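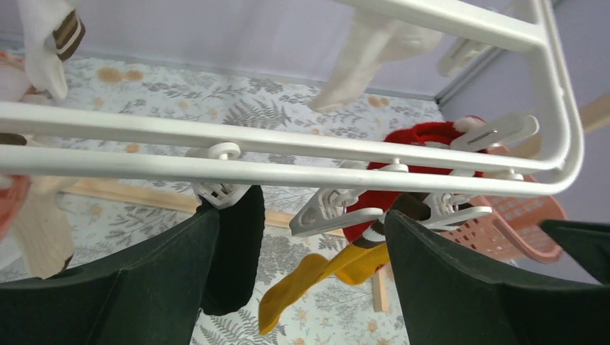
Tien-fu wrote in to ask why wool socks come out stiff as cardboard every time, even with the good soap. Fair question, and it's most of what this page is for. Short answer: too much soap, not enough rinsing, then left alone to dry in whatever shape they landed. Long answer below.

## Washing wool socks by hand (small batch)

Written for people in small apartments with one sink and no machine. Works for thin dress wool and for thick boot socks. Cotton too, but cotton doesn't need the fuss.

**You need**

- a sink or basin, clean. Wipe it out first, toothpaste residue is a pain
- wool wash or plain mild liquid soap
- a dry towel you don't mind getting damp
- something to hang from, clips or a bar, either one

**Soak**

1. Turn the socks inside out. The dirt's in there.
2. Cool water, enough to cover. Not hot. Hot plus rubbing is how you get a child's sock.
3. Soap goes in the water before the socks do. One small squirt. Swish.
4. Push the socks under and leave them 13 minutes. I set a timer becuase I forget otherwise.

Don't scrub. Squeeze, let go, squeeze. Heels and toes get a bit extra. If the water goes brown, dump it and do the soak again with fresh. Black socks will give off some gray the first few washes, keep them away from anything light.

**Rinse**

Where most people stop too early. Drain, refill, squeeze, drain. Minimum 2 rinses, more if it's still slippery. Slippery = soap. Soap that dries in the yarn is your cardboard.

Same temperature the whole way through. Going from warm to cold in one go is rough on wool.

In hard water (Okent people, you know) put a small splash of white vinegar in the last rinse. Smell goes when they dry.

**Get the water out**

Never wring. Twisting pulls the cuff out of shape and it stays that way.

- press against the side of the basin
- lay flat on the towel, roll the whole thing up like a sleeping bag
- kneel on it. Really. Count to 20ish, unroll
- soaked towel? get a second one

**Shape and hang**

Turn right side out again. Pull gently lengthwise, flatten the heel, line up the toe. Takes a few seconds each and makes a bigger diffrence than the soap brand.

Cuff up or toe up, people argue. I do cuff up for light socks. Heavy ones I fold over a bar at the middle, since wet boot wool will stretch itself long if it hangs by one end. Clip on the ribbing only, and only on the edge.

Keep space between them. Window open a crack if it's not raining. No radiator! Dry heat makes the elastic go crunchy, lost a nice pair that way in February.

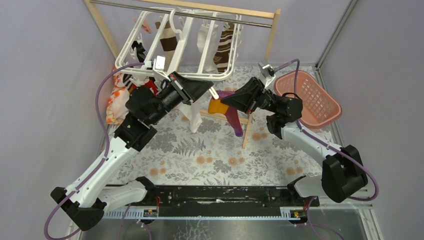 Wissam Mahasneh disagrees with me about the clips, says a hard clip leaves a dent in fine wool no matter where you put it, and that a fold of scrap cotton under the jaws fixes it. Tried it on one pair. Dent gone. So ok, do that for the thin ones.

**How long**

Thin socks: overnight, usually. Thick: a night and most of the next day, check the toe, it's always last. If the toe feels cool to the touch it's still damp. Don't put them in the drawer yet.

Still damp after two nights? Room's too closed up. Fan on low pointed past the socks, not at them.

**Fixing stiff ones**

Already have cardboard? Soak again, NO soap, vinegar splash, rinse twice, towel roll, hang. Once dry, rub the foot between your palms for a bit. Softens right up. If it doesn't, they've probably felted, and there's no undoing that. Good for dusting blinds.

**Smell that won't leave**

Longer soak, up to an hour, cool water, half the soap you think. Then air them outside if you can. Don't use fabric softener, it coats the wool and traps the smell in.

Stain removal and darning are on their own pages. Will add a bit on silk liners when I get to it.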